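4.2 Badge work and the problem of the finished object

The leaders' handbook used at Mondton allots 31 badges to the junior section, each with a list of tasks that a girl must complete before the badge is sewn on. In principle the tasks are the point and the badge is a receipt. In practice the order was often reversed. Leaders at Mondton and Vomstead spoke fondly of "evidence", by which they meant something that could be carried home at the end of the evening and shown to a parent in a car park. A conversation about kindness leaves no evidence. A felt bookmark with the word KIND on it does, and so the bookmark won, week after week, over a period in which the same cupboard of felt grew visibly lower and then was mysteriously full again every September.

We do not wish to be unfair to felt. Several girls interviewed at Orside remembered the bookmark evenings with real warmth, although they tended to recall who they had sat beside and not which virtue had been under discussion. One had earned Patience and Thrift on consecutive meetings and could no longer say which was the one with the glue. Her leader, asked the same thing separately, had to look it up.

The home tasks raise a different difficulty. Of the tasks set in the handbook, the domestic ones (make your bed, fold your clothes, lay a table) are the only ones signed off by somebody who was not at the meeting. Gough, the smallest of the groups, sent home a card with a line for each task and a space for a parent's initials. The cards came back with a completion rate that would be the envy of any hospital. They also came back, in a good many cases, with every line initialled in the same pen at what looks like the same angle, and we suspect the same kitchen worktop on the way out of the door. Bedroom tasks (Figure 2) were the most often signed and the least often mentioned by the girls themselves.

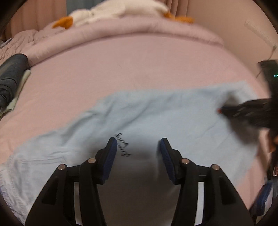 Figure 2. Garment on a bed, pink sheet.

4.3 Snacks, lateness and the real timetable

Each group published a timetable, and each timetable began with a welcome circle. The circle took place as printed at Orside only. Elsewhere the meeting began when enough girls had arrived to make a circle look deliberate, and the interval was filled with squash and biscuits, which the timetable placed an hour later. The biscuits were then served again at their advertised time. No leader regarded this as a departure from the plan.

It would be easy to treat the early biscuits as slippage. Our field notes suggest that they did a good deal of the work claimed elsewhere in the handbook for the circle. New girls were spoken to, younger sisters were tolerated, and disputes left over from school were either settled or postponed until the craft table, where there were scissors and so more supervision. The handbook runs to roughly 200 pages and gives the snack a single line, advising leaders to check for allergies.

Leaders' own accounts of preparation follow a similar pattern. Most described themselves as badly organised, then produced a labelled box.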